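Ritarcombe Regional Airport

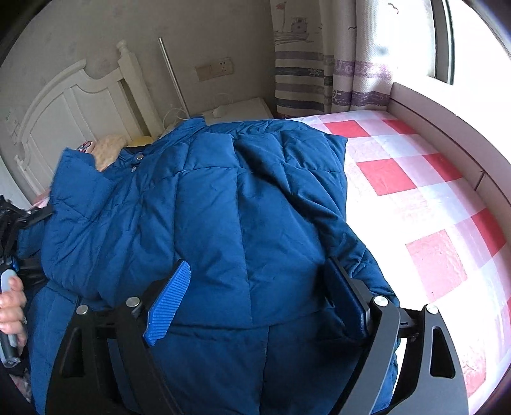 Category: Airports with seasonal international service

Ritarcombe Regional Airport is a public airport on the coastal plain east of the town of Ritarcombe. It is operated by Xaba Airport Services under a long lease from the district government. The airport handles mostly domestic flights, and in the winter months it also receives international charters.

History

The airfield was opened as a grass strip for mail and crop-spraying aircraft. A paved runway came later, when the fishing port at Drarano began to send fresh goods by air. The runway had at first a length of 1530 meters, which was enough for the turboprop aircraft of that period. It was later made longer by 500 meters toward the east, and the old road to Drarano had to be moved to the other side of the river.

International flights were stopped for two seasons when the border health office at the airport was closed. The permission to receive foreign carriers was given back in August, first for charter flights and then for scheduled ones. During the closure, passengers for abroad had to travel by bus to the capital.

Facilities

The terminal is a building of two floors with 12 check-in desks and three gates. None of the gates has a jet bridge, so passengers walk to the aircraft or are taken by bus. The customs hall is shared between arrivals and departures, and it is opened only when an international flight is expected. The control tower works from 5:30 a.m. until the last scheduled landing.

Airlines and destinations

Skilix is the largest carrier at the airport and keeps two aircraft there overnight. It flies to the capital every day and to the northern islands in summer. In the high season the airport has some 25 departures per week.

Ground transportation

A local bus connects the terminal with Ritarcombe railway station. Taxis wait outside the arrivals door. The bus to Drarano does not enter the airport and stops on the main road.

See also
Drarano Harbor
Transportation in Ritarcombe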